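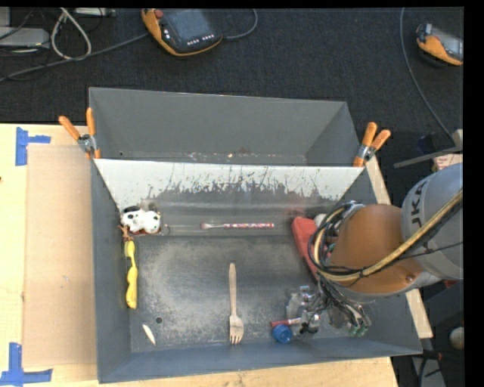
4.2 Setting the Vesuvent timer

1. Press and hold MODE for 4 seconds until the clock digits flash.
2. Set the hour with the up and down keys, then press MODE to move to minutes.
3. Choose a fan program. Program 2 suits most basements and runs for 25 minutes at a time.
4. Press SAVE. The display shows the program number and goes dark.

Note: The timer does not adjust for daylight saving time. Repeat steps 1 and 2 when the clocks change.

Caution: Switch off power at the breaker before opening the timer cover. Replace the filter after 2,000 hours of fan use, see 4.5.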